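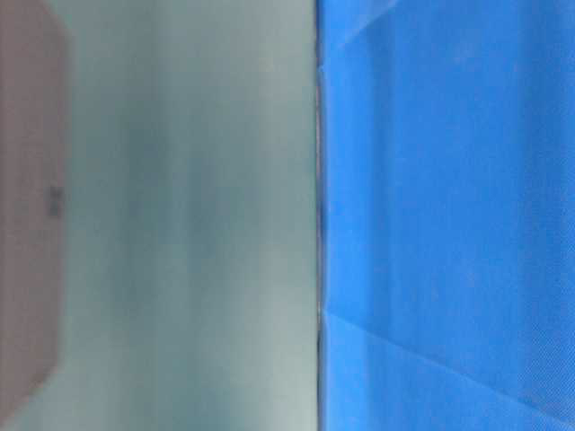
No. 7

Clutch judder on the van, continued.

The Rolero is still pulling away badly from cold. It shudders in first and reverse for the first mile, then settles down. Warm, you would not know there was a fault. I had put it down to the dual mass flywheel, but Lindsay McKinnon at Mollurari measured the free play with the starter motor off and it was within limits.

That leaves the clutch plate, the release bearing or the lower engine mount. The mount is the cheapest, so I did that first. Three bolts, one of them behind the driveshaft and awkward to reach with the van on ramps. The old rubber had split on the lower side. With the new one fitted the gear lever no longer kicks on overrun, but the judder is still there, perhaps slightly less.

I have now priced a clutch kit. The Endent one is 200 pounds without the bearing, and the main dealer wants 926 fitted. Ffion Penry had hers done for a good deal less, but on the five-speed box, and the six-speed needs the subframe lowered.

Two other notes. Load makes a difference: with some 100 kilos over the rear axle it is worse on hills and no different on the flat. Fluid was changed on 30th September and the pedal height has not moved since.

Tsz-kin Lam asked in the comments about the hydraulic line. It has no damper on this model, so there is nothing to remove. The slave cylinder sits inside the bellhousing and will be replaced with the clutch.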